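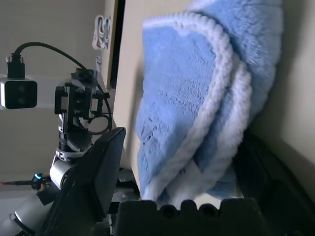

Aparecida Miranda reckons you can't teach anyone about pricing until they've had to name a price out loud, to a real person, with money on the table. She told me so in my first week at Wastside, and I've been pinching the line for my own students ever since. So before we get to a single formula in this chapter, have a go. Think of something you own and say what you'd sell it for.

Hard, isn't it? Most people in my classes go quiet, then say a number, then change it. And that wobble is what Chapter 4 is all about.

What is a price, then?

When I started out I thought a price was what a thing cost to make, plus a bit. That's called cost-plus pricing, and plenty of small shops still run on it. You buy in a bath mat, you add your share of the rent and the electric, you put your margin on top and you write out the ticket. It's quick and you can do it on the back of an envelope (I have, many times). The trouble is that the customer doesn't know what you paid and doesn't much care.

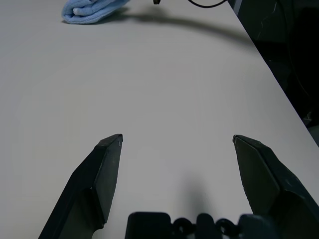
What she does care about is what else she could do with her money. If Rullik down the road has much the same mat for less, your careful sum counts for very little. If Rullik is shut in August and her guests arrive tonight, you could probably ask for more and get it. Economists call the most she'd pay her willingness to pay, and it moves about far more than your costs do — by season, by mood, by who she's shopping with.

Let me give you the case I always use. Muñoz, a homeware shop, took in 100 mats one summer and priced them all at 13 pounds. They sold steadily for a while and then stopped dead. The owner swore the price was fair, and by her own sums it was! But the people willing to pay 13 pounds had already bought one, and everybody left in town wanted to pay less. We'll come back to Muñoz when we draw our first demand curve, so keep those two numbers handy.

One word of warning. You'll see "value" and "price" used as if they meant the same thing, even in the trade press. In this book I keep them apart, and I'd like you to do the same in your answers.

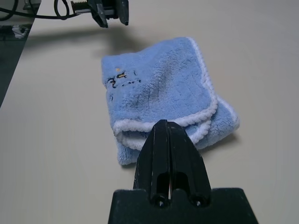
4.1 Costs that move and costs that don't

Let's start with the shop's side of things. Some bills turn up whether you sell anything or not.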